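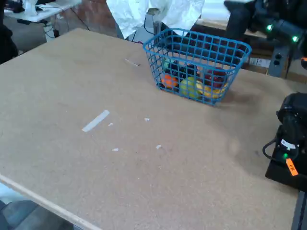
Re: [allotment-list] Storing onions and squash over winter

Date: February 12, 2021

On the list it was written:
> My onions from August are already soft at the neck.
> I keep them in a closed box in the cellar. Is it too
> damp, or did I harvest too early?

Hello all,

I think the closed box is the problem. Onions want moving air on all sides. I keep mine in open baskets with a grid, one or two layers deep, and never together with apples or other fruit. From 87 bulbs I have lost 13 until now, most of them with a thick neck, and those I should have eaten first.

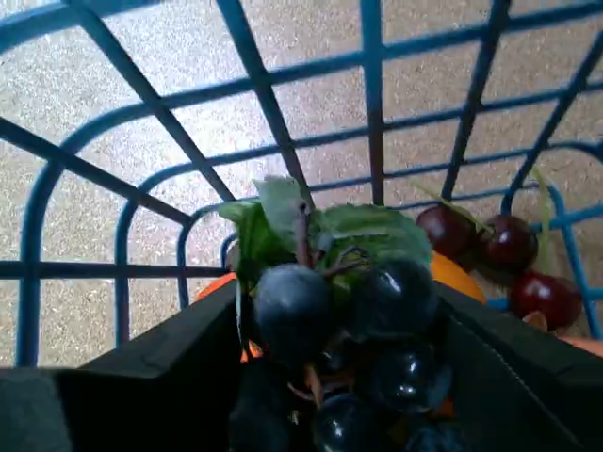

1. Dry them well before storing. Mine stay under the shed roof for about 24 days, until the skin makes noise when you touch it.

2. Look through them every second week. One bad bulb spoils its neighbours quickly - I learned this with a whole sack.

3. Squash is different. It likes a warmer room, and the stalk must stay on.

For the cellar I bought a small humidity meter from Wundix. It is cheap but I am not sure how exact it is. Has somebody compared it with the one from Drilteck?

Greetings from plot 612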